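Xaba Small Works Loan
from Tiltero Lending

A fixed-rate loan for sole traders and very small firms who need a modest sum and would like to have it before they retire.

What it is

The Small Works Loan lends between £525 and £15,000 over one to five years. The rate is fixed on the day you sign and stays where it was put. There is no arrangement fee, no "relationship" fee and no annual lunch at which we ask how you feel about your borrowing. 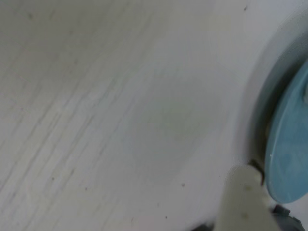 Borrowers use the money for the dull, necessary things that keep a business open. Vans, ovens, a second sewing machine, three months of rent while a large customer remembers how to pay. Refitting a washroom counts too, and if your white surfaces have picked up grey scuffs and a few dark specks, we won't ask to see them before lending you the price of new ones. Stock is fine. Paying off another loan is fine if the sums work in your favour, and we'll tell you if they don't.

Who can apply

You need to have traded for at least 90 days and to hold a business account in your own name or the firm's. Disabled applicants and carers can ask for the Cullico guarantee, under which Cullico stands behind part of the loan and we stop asking for your house. Tick the box on page two. It's small, but it is there – we checked.

What we ask for

Your last set of accounts, or bank statements if you have never met an accountant.
Proof of address.
One paragraph on what the money is for. Please keep it to one. We have read business plans with chapters.

Repayments

Monthly, by direct debit, on a date you choose. You can overpay whenever you like at no charge. If a month looks bad, ring us before the payment is due and we can move it back by up to 15 days, twice a year. Ring us afterwards and we can still talk, though the conversation will be longer.
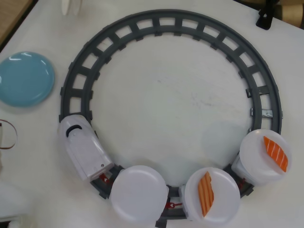
How to apply

Fill in the form online or collect one from the Trisik branch, where the pen is on a chain but does work. Decisions take five working days. If we say no, we give the reason in writing, in words you would use yourself.

The small print, at normal size

Rates shown were correct on 13 July 2019 and are reviewed each March for new loans only. Missed payments may affect your credit record. Guarantee cover is subject to Cullico's own terms, available on request and considerably less amusing than this page.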